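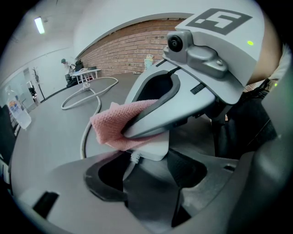
*A pink waffle cloth, folded over the edge of the plate.*

We had been meaning to go to the Verkus open day for years, and this September we finally managed it, mostly thanks to my sister-in-law, who weaves her own scarves and will drive any distance to look at a loom. Verkus is the old mill on the river at Cleltidell, and it still makes household cloth: tea towels, table napkins, bath sheets and the waffle cloths I have been buying at the Christmas market for as long as I can remember.

We set off far too early (flasks, sandwiches, the good umbrella) and were in the car park well before the gates opened at ten. The lady at the gate gave us each a paper ticket and mine was number 98, which I have kept in my purse for no sensible reason.

The tour starts in the yarn store, a long, low room with shelves right up to the ceiling. It smelled of cardboard and clean cotton, and I could happily have stayed there all morning. The guide let us handle the cones, and explained that the colours are dyed elsewhere and come back by lorry. From there you go up a flight of stairs (steep, hold the rail!) to the weaving floor, and they hand you ear plugs at the top. Do take them. Only one loom was running for us and I still felt it in my teeth.

It's an old Laaksonen, painted green, and the warp for a plain waffle cloth on it has 2,616 threads. Every one of those has to be drawn in by hand when they change the pattern. My sister-in-law went very quiet at that, and then asked so many questions that the group behind caught us up. What I hadn't understood before is how the little squares come about. It's all in the way the threads are left long on the surface in some places and held down tight in others, so that the cloth pulls itself into dips and ridges once it has been washed. Off the loom it lies nearly flat, and you would hardly know it for the same stuff.

They also gave us some advice on looking after it. Wash at 30 for the first few times, no fabric softener, and don't iron it, or you will press out all the puff. I have been ironing mine for years, so I kept my mouth shut.

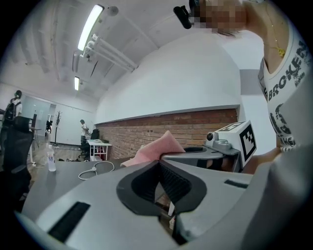 *More of the pink, and a bit of brick wall behind.*

Lunch was in the canteen, which is run by the Duser bakery from the village. I had leek soup and a cheese scone the size of my fist, and we shared a slice of plum cake that we should each have had to ourselves. There was a queue, but a cheerful one, and we got talking to a couple who had come by bus with two changes and were already planning next year.

Afterwards we went round the seconds shop, where the prices are marked on little brown tags and you have to look hard to find the faults. I came away with four napkins and a blue hand towel with one wobbly hem. My sister-in-law bought 21 cones of yarn and we had to put the back seat down to get them in.

If you go, wear flat shoes and take cash for the shop, as the card machine kept giving up. The second tour leaves at two and looked much quieter than ours. There is a footpath along the river to the weir as well, but by then it was raining in earnest, so we sat in the car with the last of the tea and drove home the long way, over the hill.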